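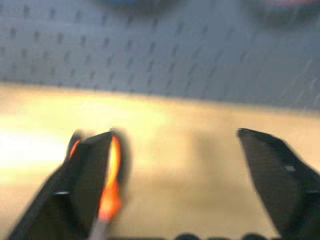
Flevano: a word list for mending

Flevano collects 1,000 everyday words for fixing things at home, each with a plain meaning and a sample sentence. Uliana Tymoshchuk started it and it keeps growing – 67 words came in for bicycles alone!

Format: one CSV file, five columns, UTF-8. 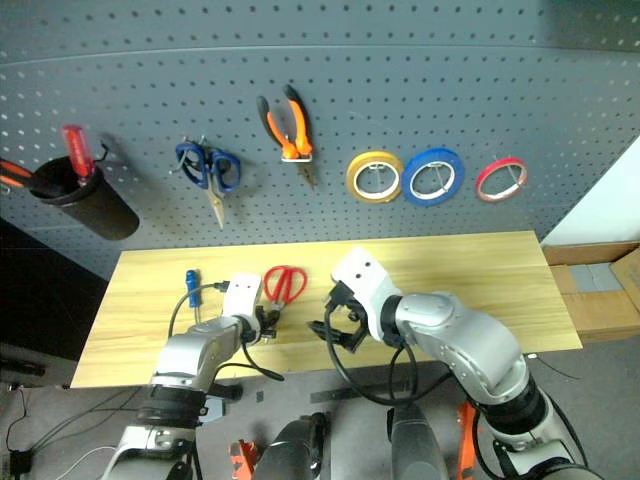
Scissors, pliers and tape, all in the "hand tools" group.

Spellings are British. Regional words are very welcome – send them to Raimonds Vaher.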